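3.2 Reheating of food in shared kitchens

The second part of the survey asked how office workers in Chaimongkol treat the lunch they bring from home. Of the 691 persons who returned the form, most told us that they carry cooked rice with a side dish, and that it stays in a bag or on a desk until noon. Only 41 wrote that they put it in a refrigerator at arrival. This agrees with the interviews of Koskela and Ambaye, who found the same habit among the workers in Rurkik.

We visited 16 workplaces in June. In each kitchen we noted the way of reheating, and asked the users how they decide that the food is ready.

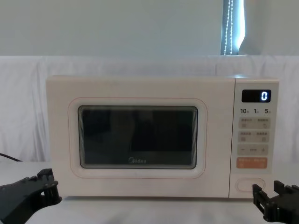

Figure 4. Compact microwave oven with a white body and a dark door window.

The common answer was that steam is a enough sign. Very few persons stirred the dish or let it stand after heating. Older workers were more careful in this matter, but the difference between the age groups was small and we do not want to give it too much weight. The colour of the food was also named as a sign, mainly for chicken.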